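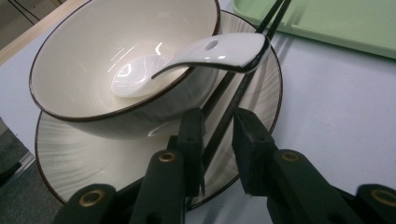
Week 2: Glazes and Why They Fit (or Don't)

Read the chapter on glaze chemistry before lab. Bring your notebook and an apron.

A glaze is a thin layer of glass melted onto clay. It needs silica to form the glass, a flux to bring down the melting point, and alumina to keep the melt stiff enough that it stays on the wall of the pot. Most recipes in this course start from feldspar, which supplies all of these at once, and then correct the balance with whiting, kaolin and flint.

Fit

Clay and glaze both shrink as the kiln cools. If the glaze shrinks more than the body, it is pulled tight and cracks in a fine network. We call this crazing. If it shrinks less, it is squeezed and can flake off at rims and handles. We call this shivering. Shivering is the worse fault on tableware, as slivers of glass can end up in food.

To fix crazing, add silica in small steps. To fix shivering, take silica out or add a little more sodium feldspar. Change one material at a time and fire a tile for each change.

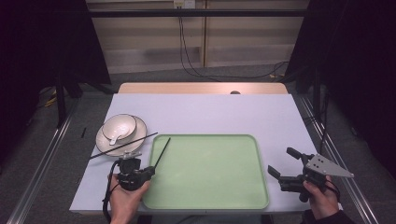
A student in the Wako section asked whether a crazed bowl is safe to eat from if the clay underneath is fully vitrified. Mostly yes, provided the glaze itself is a sound food-safe one, but the piece is weaker and the cracks stain. On earthenware the answer is no, as liquid gets into the body.

Lab

Mix a 700 gram dry batch of Menora Clear. Sieve it twice. Dip your test tiles for two seconds, let them dry, and wipe the feet clean. Leave 15 mm bare at the bottom of each tile.

Bisque is fired to 926 C in the Starkach kiln. Write your tile numbers in iron oxide on the back; pencil burns off.

Terms to know: flux, eutectic, crazing, shivering, vitrification, expansion.

Due at the next lab: your batch sheet and one page on which fault you expect to see on the Resema stoneware body, with reasons.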